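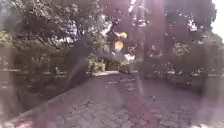 9th June. Grounds diary: inspection of the garden paths

The annual walk of the garden paths was carried out this morning and completed before the midday closure. Those present were Ruoxi Tan, Grounds Superintendent, who keeps this diary, Kuldeep Nishad of the paving section and Ngọc Lâm of the planting section. Arnel Catacutan sent apologies, being required at the Nondano gate for a delivery of gravel. The route was that adopted last year, starting at the stone path and finishing at the channel, and it covers 1475 metres with the return leg included.

The stone path was taken first. Small irregular stones of this sort are pleasant to look at and tiring to walk on, and visitors with sticks or pushchairs have written to the office on the subject more than once. Mr Nishad tested the joints with a bar along the first stretch and marked with chalk those places where the filling has gone down between the stones. He proposes to brush in fresh material by hand and to leave the stones themselves where they lie. I have agreed to this. A proposal to lift and relay the near end was put forward in the spring and has been set aside until the next budget is known.

The leaning tree on the left of the path was discussed at some length. Its trunk comes up at a slant from close to the edge and carries a good deal of the shade over that side. Ngọc Lâm is content with it for the present and asks that the angle be measured each year from the same peg, so that any change may be entered in the tree register. The peg was put in today. The shrubs along the boundary on the same side are to be left until the birds have finished with them.

From there the party went on to the brick path, on which the paving section had work to report.

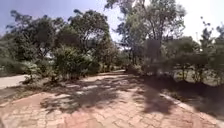 The contract with Zoden for replacement bricks allows for 154 pieces, to be delivered in August. Mr Nishad would like them stacked in the open for a time before laying, in the hope that they will fade a little towards the colour of the old ones. New bricks set among worn ones are conspicuous for several seasons, and the last repair drew comment from the trustees. The kerb on the right was checked for movement and none was recorded. Leaf litter on the bare strip to the left is to be raked back from the raised edge and taken to the compost bays, with the usual care not to drag soil on to the bricks.

A short halt was made at the Lako shelter, where Yiran Zeng joined us with the watering book and the key to the lower store. She reported that the lower tap is again slow and that a washer has been ordered. She also asked whether the earth walk might be damped down on open days. I replied that it might, in the early morning only, and that the hose must be coiled and put away before the public are admitted.

The earth walk gave us more to consider than I had expected.
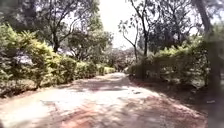 The planting section asks for one firm cut of the tall hedge in August, taking back the face where it bulges and leaving the height as it is. I should have preferred two lighter cuts, but there are not the hands for it. The lower hedge opposite has been allowed to grow shaggy and will be treated afterwards if time permits. As to the surface, Mr Nishad wishes to rake the pale top layer across the patches where the red earth shows through and to roll the whole. The faint tracks running lengthwise are shallow and will come out with the rake. Barrows should in future be taken by the service road, and I have written to the Cai nursery to remind their drivers of this.

We came last to the concrete walkway beside the channel. My predecessor's diary describes it as "sound but unlovely", and I see no cause to amend the entry. 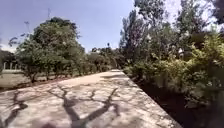
The straight edge on the channel side has no rail, and the question of providing one was raised again. Mr Nishad favours a low timber rail, set back from the edge so that the channel may still be cleared from above. Ngọc Lâm would plant more thickly on the far bank and keep visitors to the other side by means of a notice. I have asked each of them for a written estimate, to reach the office within 8 days. In the meantime, school parties are to be taken round by the upper lawn.

The bushes leaning towards the channel will be tied back or shortened, and the channel itself is to be cleared of leaves before the autumn. This requires two persons, one of whom must remain on the walkway throughout. Miss Zeng has offered to draw up the rota.

The party returned to the office and the keys were signed in. Tea was taken. Five items have been carried to the works list, of which the brick order is the most pressing, and the peg number for the leaning tree has been copied into the register under today's entry.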